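Getting back into chess after 22 years

1/4/22

I played chess every day in high school and then stopped. There was no big reason. I moved, the club at Wimia closed, and my set went into a box at my parents' place. Last August I took it out again and started playing with Macario Maldonado, who lives two streets over and is much better than I am.

I lost the first 18 games. Most of them went the same way. I would get a decent position, see an attack, and leave a knight or a bishop hanging while I was busy with it. Macario doesn't say anything when this happens – he takes the piece and waits.

What helped was slowing down. I now play one long game in the evening and skip the five-minute ones on my phone. I also write down my moves, which I hated doing as a kid.
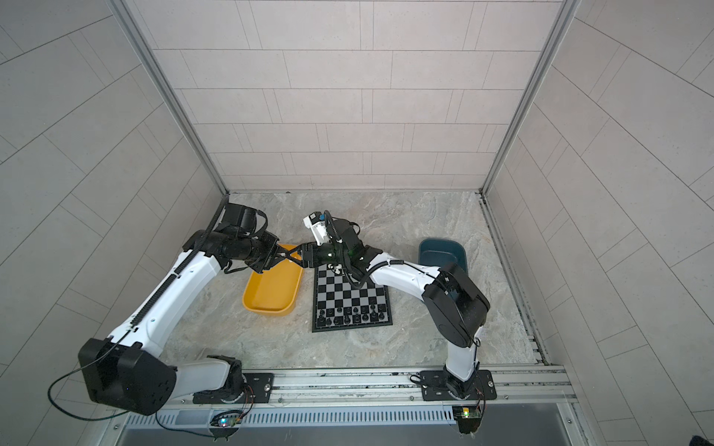 What I'm working on

Openings: I only play the Italian with white and the Caro-Kann with black. I know them 5 or 6 moves deep and after that I'm on my own.

Endgames: king and pawn, mostly. Niloufar Najafi lent me her old workbook and I do two pages before bed. I still get the opposition wrong when the pawn is on the edge file.

Tactics: I want to get through 1000 puzzles by the end of summer. The easy ones count.

I beat Macario for the first time two weeks ago. He had a cold, but I'm counting it. Next month we're both going to the open night at Balilance – I'll post my games if they aren't too bad.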